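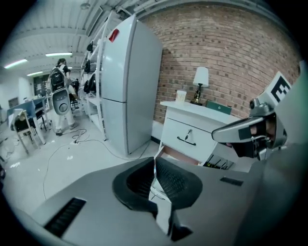
Plastic housings on shop and household tools collect skin oil, fine dust and old adhesive, and most of the damage they suffer comes from the wrong cleaner. Before wetting anything, identify the finish. A matte gray plastic body hides fingerprints well but turns shiny wherever it is rubbed hard, and the shine does not come back out. Ribbed vent slots are the other weak point. Liquid sprayed at a vent goes straight through it, so the cleaner goes on the cloth and the cloth goes on the tool.

General method

Disconnect the power or remove the battery. Brush loose dust off first with a dry, soft paintbrush, 1 inch wide. Work along the ribs of a vent, not across them, and hold the tool with the vent facing down. Follow with a microfiber cloth dampened in warm water with a few drops of dish soap. Wring it until it no longer drips. Wipe with light pressure, then go over the same area with a second cloth dampened in plain water. Dry at room temperature with the vents open to the air. Heat guns and hair dryers can warp thin covers.

Textured grip surfaces

Mesh and fine-checkered rubber hold dirt below the level a cloth can reach. Use an old toothbrush and the same soap mix, in small circles. Rubber that stays tacky after washing is breaking down and no amount of soap will fix it. A light dusting of talc is a stopgap; replacement is the cure. Do not use silicone spray on any surface meant to hold something.

Adhesive residue

Warm the residue with a cloth soaked in hot water and wrung out, held in place for 5 minutes. Roll it off with a thumb or a plastic scraper. If a film remains, use isopropyl alcohol on a cotton swab, after a test on the underside. Acetone and lacquer thinner dissolve many common plastics and should stay on the shelf.

Scuffs

Glossy plastic can be improved with plastic polish. Matte plastic can't. Wet sanding with 1,000 grit will even out a deep scratch on a thick, unpainted part, but the patch will always show in side light – I leave scratches alone unless they catch the skin.

Small lenses and windows

Blow dust off with a rubber bulb before touching the surface. Use lens tissue, one pass per side, then discard it. Paper towels scratch coated lenses.

Reader notes

Fadwa Kettani asks about melamine sponges. They are a fine abrasive. Use them on glossy white appliance plastic only if some loss of gloss is acceptable, and keep them off printed labels.

Serpil Demirtaş reports good results with a bamboo skewer wrapped in a damp cloth for the seams between housing halves. A wooden toothpick also works but tends to leave splinters in the joint.

Last updated 14 February 2019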